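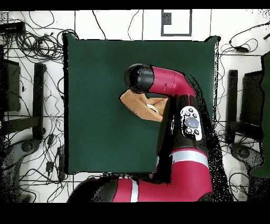

Saskia Pomare asked whether the green mats could stay down between sessions, as rolling them up leaves the corners lifting. Heidrun Hämmerli against — Landeg room is let out in the evenings, floor has to be clear by 18:00.

Agreed: mats stored flat under the long bench. Square ones only, the rest go to Kandstead.

Cloths — tan ones to be folded in half then half again, not rolled. Too many coming back creased. Heidrun to write the fold up on one sheet and pin it by teh door.

New cloths: Caletti quote is for 200, we need 100. Saskia to ring them and ask for the smaller lot.

Mat cleaning, carried over to October. Key still with Saskia.

Closed 4.40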